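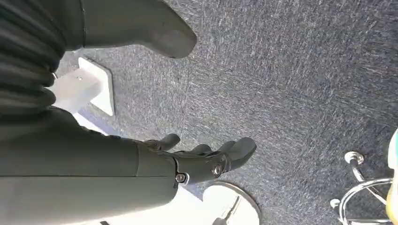 Floors and impact sound

Re: Footfall through timber floors, Gezer rooms
From: Thanasis Zacharopoulos
Date: July 20, 2018

On the first-floor bedrooms at the Gezer, the earlier message said:

> We have the second set of impact readings from Skedley and they
> are no better than the first. Joists are at 400 mm centres,
> original boards, new chipboard over, carpet on felt underlay.
> The ceiling below is two layers of board on resilient bars.
> The client's view is that a thicker carpet will deal with it.
> The complaint is of thudding, mostly late in the evening.
> Has anyone got measured results for carpet alone on a floor
> like this, and is it worth opening up the ceiling again?

I have results for a similar floor at Grendham and can send the sheets off list. The short answer is that a thicker carpet will change very little of what the guests are complaining about.

Carpet and underlay reduce the sharp part of the impact. On the Grendham floor the improvement was large from 1000 Hz upwards, and by 3000 Hz the tapping machine could no longer be separated from the background in the room below. In the lowest bands we measured, swapping the standard underlay for the heavy one gained us 2 dB, and I would not want to defend even that given the spread between positions. A thud from a heel is nearly all low-frequency energy. It goes through the soft layer, into the boards, and sets the joists moving.

The single-figure rating hides this. If the Skedley report gives only the weighted value, ask for the band levels. Without them you cannot tell whether the second set is bad for the same reason as the first.

On opening up the ceiling: I would do it in one room before deciding on the rest. Check these while it is down.

Whether the screws fixing the plasterboard have gone through the bars into the joists. It takes very few to short the bars out, and it does not show from below.

Whether the bars run across the joists and are the right way up. I have seen both done wrong on the same job.

Whether there is anything in the void. The earlier message mentions no mineral wool. It need not be dense, and packing it tight against the ceiling boards is a mistake.

Whether the perimeter is sealed with something flexible. At Grendham the contractor had filled it hard and skimmed over.

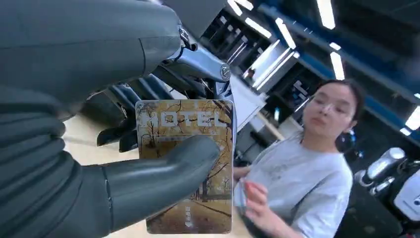 If all of that is in order, the remaining option is mass. The floor as described is light, and the chipboard on top adds stiffness without adding much weight. A floating layer with a dense board on a resilient mat would be my preference if the door thresholds allow the extra height. Rikov list a mat for timber floors, but I have not used it and their published curve is for a concrete slab, so treat it with care — the same product will give a different result on a light floor. The joists must also be checked for the added load before anyone orders boards.

Two questions for the original poster. Were the readings taken with the furniture in? Beds and wardrobes on the source floor change the response a little, and it would help to know if both sets were done in the same state. And is the corridor on the same joists as the bedrooms? If so, late thudding may well be people walking to their rooms, and treating the bedroom floors alone will leave it where it is.

I repeated our Grendham readings in October with the ceiling refixed and the perimeter raked out. Those are on the second sheet, same positions as the first.

Thanasis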